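Notes – table setting talk, Tue 28 April

Intro, thank Jean Gourlay. 10 min tops, then questions.

Start w/ plates. Plain white, round, wide rim. Hands on the rim, never in the middle – thumbprints show.
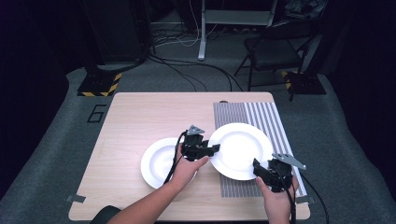

Ask room: who stacks at home? Wait for hands. Then the Charbonneau lunch story, 50 covers, keep it short!!

Stacking – center them if theyre going in a cupboard. Offset is fine on the table, easier to grab teh top one.
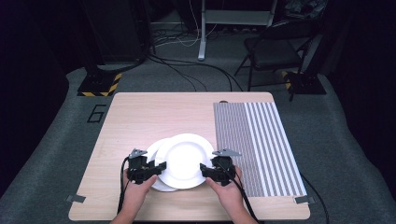 Next, napkins. Skip if running late. Handouts by the door, up to 30.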